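「電気代は待機電力から見直しましょう」という話、そろそろ疑ってもいいと思うんですよね。長くなりますがぶら下げます。

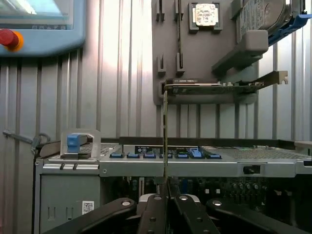 きっかけは検針票です。先月の使用量が前の年の同じ月より増えていて、家族構成も間取りも変わっていないのに増えているので、とりあえず「節電 コツ」で検索した。出てくる記事がどれもこれも同じことを書いている。コンセントを抜け。フィルターを掃除しろ。冷蔵庫に詰め込むな。

書いてあることが嘘だとは言いません。ただ、どの記事も「年間で最大いくらお得」という数字を出していて、その「最大」の条件がまず書いてない。書いてあっても、いちばん下の小さい字。

Sorico という節電アプリを入れてみたんです。無料だったので。初回の診断で「あなたの家庭では年間2,569円の節約が見込めます」と出た。一円単位。うちの家電の型番を一つも入れていない段階で、一円単位。

何を聞かれたかというと、戸建てか集合住宅か、何人で住んでいるか、エアコンを使うか。それだけです。それで下一桁の9円はどこから来たのか。問い合わせフォームに書いたら「統計データと独自のアルゴリズムに基づき算出しております」と返ってきました。はい。

試しに「エアコンを使わない」にして診断し直しました。金額が変わらない。

いや、たまたま不具合だったのかもしれないので、次の日にもう一度やりました。変わらない。三日目は面倒になってやってません。

で、診断結果の下に「さらに節約するには」というボタンがあって、押すと Zamudio という電力プランの申し込みページに飛ぶ。まあ、そういうことだよなと。別に広告で食っていくのは構わないです。ただ診断と呼ぶのはどうなんだろう。

Zamudio のプランも一応読みました。基本料金ゼロ、使った分だけ。ゼロは強い言葉ですよね。ゼロと書いてあると人は単価の欄をあまり見ない。私も最初は見なかった。

単価の欄を見たら、夜が安くて夕方が高い。うちがいちばん電気を使うのは夕方です。炊飯器と電子レンジと照明と、子どもが帰ってきてつけるテレビ。夜中に洗濯機を回せばいいと書いてあったけど、集合住宅で夜中に洗濯機を回したらどうなるか、書いた人は住んだことがあるのか。

「ライフスタイルを少し見直すだけ」という文言が私は苦手です。少しかどうかを決めるのは見直す側でしょう。

このあたりで、人の言うことを読むのはやめて自分で測ろうと思いました。コンセントと家電の間に挟むだけのワットチェッカーを買った。Drellex の安いやつ。こういう安い測定器の数字がどれくらい信用できるのかという問題は当然あります。それは後で書きます。

まずテレビ。主電源は入れたまま、リモコンで消した状態。表示はほぼ動かない。しばらくにらんでいたけど、たまに最後の桁がちらつくだけ。節電記事では必ず最初に名前が挙がるのに。

うちのテレビはそんなに新しくないです。それでもこれ。記事のほうが古いんじゃないかと思って、元ネタをたどりました。引用元をたどると別のまとめ記事に着いて、そこからまた別の記事に着いて、最後のリンクが切れていた。

いつ測った、どの世代の家電の数字なのか、結局わからない。わからない数字が孫引きで生き延びている。節電に限らない話ですけど。

次にルーター。これは表示がちゃんと出る。24時間つけっぱなしなので当然出る。ただ、寝るときに抜けと言われても、朝つなぎ直して全員のスマホが更新を始めて遅くなるほうが嫌です。抜きません。

温水便座。これは大きかった。待機とかいう話じゃなく、普通に温めているから電気を食っている。フタを閉めるかどうかで差が出るという記事もあったので、これも一晩ずつ測り比べました。差は出ました。出ましたが、室温も違う晩だったので、フタの効果なのか気温の効果なのか私には分けられません。

こういうことを書くと「じゃあ閉めなくていいんですね」と言われそうですが、そうは言ってない。閉めてます。音もしないし。

電気ポット。これがいちばん嫌な結果でした。保温で一日じゅう、思い出したように電気を使っている。毎日見ているのに「もう沸いてるもの」だと思っていたから、使っている意識がなかった。

ポットをやめて、飲むときにやかんで沸かすことにしました。ガス代が増えます。増えるんですよ。電気代の記事はガス代のことを書かないし、ガス会社のコラムは電気代のことを書かない。両方足した数字で話してほしい。

足した数字で見たら、うちの場合は減っていました。いくら減ったかは、ここで言うとまた独り歩きしそうなので言いません。うちの飲む量と、うちの契約での話です。

さて Drellex の精度の話。説明書には誤差の範囲が書いてあるんですが、小さい電力のときにどうなるかは読み取れなかった。つまり待機電力みたいな小さい数字を測るのにいちばん向いていない可能性がある。テレビがほぼゼロと出たのも、ほんとうに小さいのか、測れていないのか。

だから「待機電力は無意味」とまでは私には言えません。言えるのは、うちのテレビを抜いても検針票でわかるような差は出ないだろう、というところまで。

実際、五月に一か月抜いてみたんです。テレビとレコーダーと、あまり使わないオーディオを、夜と外出中に。レコーダーを抜くと予約が録れないので、家族から普通に怒られました。結局、途中からレコーダーだけ挿しっぱなしです。実験としては失格。

検針票は前の月より減りました。ただ五月って、暖房も冷房もいちばん使わない月なんですよね。何もしなくても減る。ここで「コンセントを抜いたら電気代が下がりました！」と書けば立派な体験談が一本できあがるわけで、ああ、ああいう記事はこうやって生まれるのかと納得しました。

比較するなら前の年の五月でしょう。比べると、少しだけ減っていた。でも前の年の五月は家で仕事をする日が多かった。もう何と比べればいいのか。

冷蔵庫の話もさせてください。「詰め込みすぎるな」と「冷凍庫は詰め込め」がセットで出てくるやつ。理屈はわかります。冷蔵室は空気が回ったほうがよくて、冷凍室は凍ったもの同士が保冷剤になる。

ただ、うちの冷凍室は詰め込むと奥に何があるか見えなくなる。見えないから同じものをまた買う。それで捨てた鶏肉の値段は、電気代の節約分より確実に高い。これは測らなくてもわかる。

「設定温度を強から中に」は効きました。これも家電の説明書に最初から書いてあることで、節電テクでも裏技でもない。説明書を読めという話。

裏技と書いてあるものに裏技だったものがない。

Cernlow という、コンセントに挿すだけで家じゅうの電気の「質」を整えて電気代が下がる、という箱の広告も毎日流れてくるようになりました。検索したせいです。これについては疑う以前の問題で、家庭の電気料金が何に対してかかっているかを調べればすぐ終わる話なんですが、レビューが200件もついていて、しかも星が多い。

レビューを全部読みました。暇なのかと言われれば、火曜の夜で暇でした。星五つの人の多くが「届きました。これから使います」と書いている。使う前に星五つ。次に多いのが「下がった気がします」。検針票の話をしている人がほとんどいない。

一人だけ、前年同月と並べて「変わりませんでした」と星二つで書いている人がいて、その人のレビューには「参考にならない」がたくさんついていた。いちばん参考になりましたけど。

電気代の値上がりそのものの話をしないのもずるいと思っています。使用量の欄と請求額の欄は別ですよ。使用量が減っても単価と調整額が上がれば請求は増える。それを「あなたの使い方が悪い」という形の記事に毎回まとめられるのは、なんか違うだろうと。

検針票を52か月分残してあったので、使用量だけ抜き出して表にしました。夏と冬に山が二つ。あとはずっと平ら。テレビを買い替えた月も、こまめに照明を消すよう家族に言い始めた月も、グラフのどこにも見えない。

見えるのはエアコンと、給湯まわりだけ。要するに、温度を変える機械だけです。

照明をLEDに替えた月くらいは見えるだろうと期待したんですが、見えない。一度に全部じゃなく切れた順に替えたからでしょうね。効いてはいるはず、でも私の表ではわからない、としか言えない。

なので今うちでやっているのは3つだけ。電気ポットをやめた。便座の温度を一段下げた。冷蔵庫を中にした。どれも一回決めたら毎日がんばらなくていいやつです。毎日がんばる系は、うちでは二週間もたなかった。

「こまめに」という言葉が出てくる節電術は、私はもう読み飛ばしています。こまめにやる人の手間賃がどこにも計上されていないので。だいたいその手間って、家の中の特定の一人に寄りますよね。

追記。「エアコンはつけっぱなしのほうが安い」についてどう思うか聞かれました。外の気温と、部屋の断熱と、出かける時間の長さで変わる、という答えしか見つけられていません。言い切っている記事は、何畳のどんな部屋で、外が何度の日に測ったかを見てください。書いてなければ閉じていいと思う。

追記その二。うちのエアコンは専用コンセントで、形が違うので Drellex が挿せません。いちばん測りたいものが測れない。分電盤につけるタイプなら測れるらしいけど、値段を見て、元を取るのに何年かかるか計算して、やめました。

追記その三。Sorico から「診断結果が更新されました」と通知が来たので開いたら、金額が同じでした。ポットも便座も冷蔵庫も変えたあとなんですけどね。通知は切りました。

夏の検針票が出たらまた続きを書きます。たぶん山ができてるだけだと思いますが。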